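Tredotley Textile Workshop
Home | Notebook | Methods | Suppliers | Kit list | Contact
Search the notebook Go

July 14, 2019

Plush blankets, lint and the second wash

Carrying on from the Pant notes. The question is still how much fibre a polyester plush throw gives up in a home wash, and whether the filter bag catches enough of it to be worth the bother. Most of the day went on weighing.

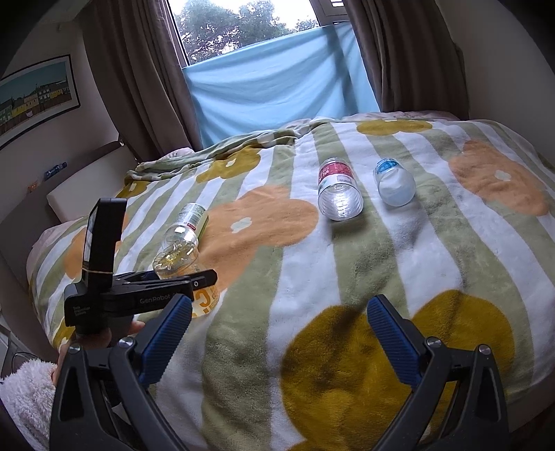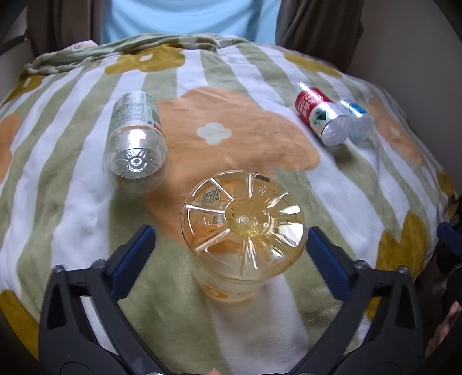

Blanket on the bed first, then the clear bottle, base up.

Samples. Cut squares from the grey Zitus throw, avoiding the hem. Overlocked all four edges on every square, because raw edges shed far more than the face does and that ruined the January set. I used the old cone of white thread so that stray thread shows up in the lint. One square had a skipped stitch at a corner. Put it aside and cut another.

Dried everything in the cabinet overnight, then left it to settle by the balance before weighing. Polyester takes up very little water but the overlock thread is cotton and does shift a bit. Next time use polyester thread and save the wait.

Wash. 30 degrees, short cycle, low spin, Flunora liquid at the dose on the label. Drum rinsed empty before the first load and between loads. Outlet hose into the bucket, bucket through the fine mesh, mesh into a weighed dish. The hose clip is nearly finished and needs replacing before somebody gets a wet floor.

Results so far:
First wash, no bag: 491 mg of lint on the mesh.
Second wash, same squares, no bag: 129 mg.

So the big loss is at the start, as it was with the fleece. I expect a third wash to be lower again but by a smaller step. A good part of that first figure must be loose fibre left in the pile from shearing at the mill. Going over a spare square with a strip of tape before washing brought up a visible layer of grey, and the same square after washing gave hardly any.

Have not run the bagged set yet. The bags are still slightly damp from being rinsed and I don't want to weigh them like that.

Pile. Face is matted after the second wash where the squares folded over in the drum. Brushing with the soft brush, dry, along the lay, brings most of it back. Brushing against the lay looks better for a minute and then goes patchy. No tumble drying on these. The test square that went through the dryer came out with harsh tips on the pile, like a cheap toothbrush, and no amount of brushing did anything for it.

Pilling. Started the rub test on one washed and one unwashed square. Stopped both at 2,000 rubs. Unwashed has small soft pills, easily picked off. Washed has fewer but they are tighter and hold on. Graded them under the lamp against the photo card, then did it again after lunch without looking at my first grades. Agreed on one and was half a grade out on the other, so somebody else should grade them too. They are in the flat box, face up, labels on the back. Please don't stack anything on top.

Softener. Left out of this round. The care label on the Zitus throw says to avoid it and I would like to see why. Pile with softener on it tends to lie flatter and feel a bit greasy, but that is only from handling, I have no numbers.

Problem with the balance: drifts when the window behind it is open. Shut the window and it steadies. Reweighed the two dishes after noticing and corrected the figures above, so ignore what is pencilled on the dish lids.

To do
- bagged set, 2 washes, same dose
- polyester overlock thread
- new hose clip
- second grader for the rub squares
- ask Flunora for the data sheet on the liquid, the one in the folder is for the powder
- dry the used mesh flat before it goes back in the drawer

Contact the workshop | © 2019 Tredotley Textile Workshop | Back to top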